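Doorway Approach: Practice Gallery

Pimon mobile manipulation group. Compiled by Selvaraj Roy. Last revised 2/18/20.

This gallery goes with section 6 of the Pimon working rules, which covers the passage of two-armed mobile bases between rooms. The rules apply to simulated runs and to floor trials alike. Readers should have the text of section 6 open alongside, as the captions give only the clause in use.

The terms are the usual ones. The near room is the room the base is in when the run starts. The threshold is the line where the two floor finishes meet. An approach begins when the door opening is first in view over the front edge of the body and ends when that edge reaches the threshold.

Clause 6.2, arm posture. Both arms are carried forward of the body with the grippers upright. Neither gripper may hide the handle of an open door from the body view.

Clause 6.3, loose objects. Any small object on the near-room floor is entered in the run sheet before the base moves, even where it lies well outside the planned path.

Simulated approach, body view
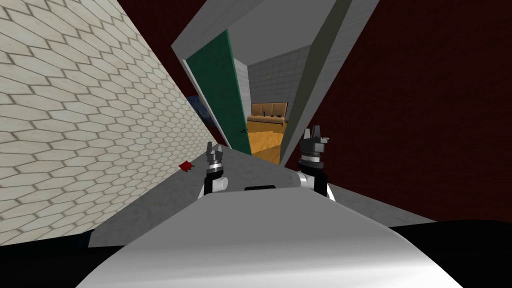 Clauses 6.2 and 6.3. Both grippers upright, green door open, handle in view. The red object on the floor by the tiled wall is a run sheet entry.

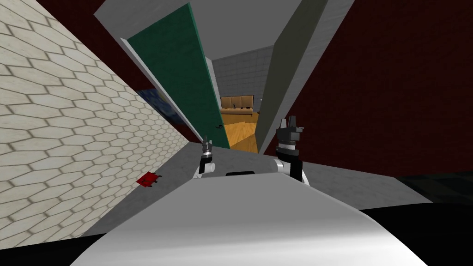

Clause 6.4. The maroon wall is on the side of the larger gripper, and side clearance is taken from that arm first.

Notes on clearance

Side clearance is measured from the widest point of the arm, including the joint housings, to the nearest face of the door jamb. Measuring from the gripper alone gives too generous a figure and was withdrawn as a method in the September revision. The minimum is 30 cm on each side during the approach and 27 cm at the threshold itself. If either value can't be met, the arms are drawn in before the base moves on – they are not adjusted while it is moving.

An open door leaf counts as a fixed obstacle for planning and as a moving one for stopping. In other words, the path is planned round the leaf as it stands, but the stop distance allows for it to swing.

A change of floor finish is treated as a step until the run sheet says otherwise. Roussel and Drirkov layouts record the finish of each room in the header. Skindham layouts do not, and the operator must fill it in by hand.

Run sheets are kept with the layout file under the same name. Corrections to captions should go to Selvaraj Roy, quoting the clause number.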